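Ristholm Community Radio: progress report to the Hayat Fund
Prepared by Rodica Nedelcu, station manager, 28th May

Where we are

The grant was for a new weekday breakfast show, a training scheme for presenters and a repair to the studio door. The show is on air. The training scheme is on its second intake. The door is still being discussed with the landlord, who has a great deal to say about doors.

Breakfast programme

First Linier went out on the morning we said it would, which has not always been our way. The running order has settled down: local news on the half hour, the bus update, one guest, and more music than the presenters would like. We dropped the phone-in quiz after three weeks. The same listener won it every time, and she had run out of people to give the mugs to.

The show lost its original co-host in December, when he was offered a job at a bigger station with a canteen. We wished him well and moved the afternoon presenter to mornings, where she has proved popular and rather short-tempered before seven. Listeners seem to enjoy both qualities. Messages to the studio passed 300 in a single week during the row over the Skindov bridge closure, and a few of them could even be read out.
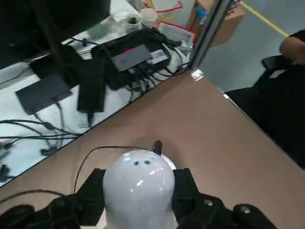
White domed object with two small dark dots, held in the gripper.

Training scheme

Nine people finished the first course and six of them now have regular slots. Of the other three, one moved away, one found she preferred the mixing desk, and one told us he had only wanted to know how the traffic jingle was made. We count the second as a success and are still thinking about the third.

The second intake starts on live reading earlier than the first did. Last time we spent so long on microphone technique that people arrived at their first bulletin with perfect posture and no idea how to pronounce the names of local villages. There is now a list on the wall, with one entry still in dispute.
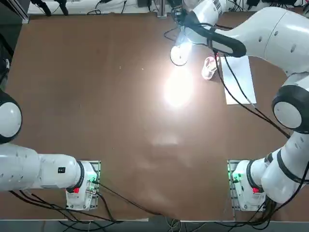 The brown tabletop, with a white arm on either side.

Money

Spending is within the budget apart from music licensing, where I misread the renewal form and put down last year's fee. The difference has been met from our own reserves – the fund is not being asked to pay for my eyesight. Guest travel is well under, mainly because our guests live nearby and two of them walked.

Next period

We plan to add a Saturday edition, recorded the evening before until we find someone willing to get up for it. The second intake will finish, and its members will each produce a short feature on something in Ristholm other than parking. I would like to move the remaining door money into spare headphones if the landlord has not agreed by our next report, and would be glad of the fund's view on this. The presenters have already given me theirs.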